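The Second Lead

The call came when Mei-kuen Mok was standing in the kitchen, waiting for the rice to finish. Her agent, Declan Wihongi, never called before lunch, so she knew it was something very good or very bad.

"They want you for the Prusby drama," he said. "Second lead. You are the sister who comes back."

"Comes back from where?"

"From the dead, I think. They did not send me the last four episodes."

Mei-kuen turned off the stove, although the rice was not ready. For six years she had played nurses, neighbors and one time a woman who sells umbrellas. People on the bus sometimes looked at her for a long moment, as if she was a cousin they had forgotten. Now she would have a name in the opening credits.

"Who is the lead?" she asked.

Declan was quiet a little too long. "Kohei Sasaki."

She had not spoken with Kohei since the theater school. They had practiced together every night for one winter, in a cold room above a shoe shop, and they had promised that whoever became famous first would pull the other one up. Then Kohei got a singing contract, and after that a film, and after that a new telephone number.

"Is it a problem?" said Declan.

"No," she said. "When do we start?"

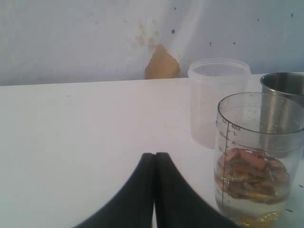
They started in July, with a reading of the first script. The production had taken a long room on the third floor of a hotel, and the director, Aroha Lowther, had put small cards with names on the chairs. Mei-kuen's card was next to Kohei's. She came early and sat down and read her pages again, though she knew them already by heart.

Kohei came in eleven minutes late, with wet hair and two phones. He shook hands with everybody. When he came to her he stopped, and his face did something she could not read.

"You cut your hair," he said.

"Nine years ago," she said.

Aroha clapped her hands and the reading began. In the first episode the sister has only one scene. She stands at the door of the family house and her brother does not recognize her. It is half a page, and most of it is silence. Mei-kuen had worried about this half page for many evenings. She had tried it sad, and she had tried it angry, and in both ways it sounded like a nurse.

"Do you live here?" she read.

Kohei looked at his paper. "All my life," he read. "Who are you looking for?"

The next line was hers, but she waited. She heard the air conditioner, and somebody's pen. Kohei lifted his eyes from the script — he was supposed to look away there, it was written so — and he did not look away.

"I think I have the wrong house," she said.

Nobody turned the page. Then old Wiremu Hapeta, who played the grandfather and who usually slept in readings, said "Well," and poured himself some water.

At the break Kohei found her by the window. Down in the street a few fans were already waiting with his picture on a big piece of cardboard.

"I asked for you," he said. "I want you to know it. They had another actress, and I asked."

She thought about the room above the shoe shop, and how their breath was white when they said their lines. She had prepared many sentences for this meeting. Some of them were quite good.

"You are nine years late," she said.

"Yes."

"And eleven minutes."

He laughed then, the old laugh, too high for his face. Aroha was calling them back to the table. Mei-kuen picked up her script and walked ahead of him, and she moved her chair a little to the left, so there was space for his.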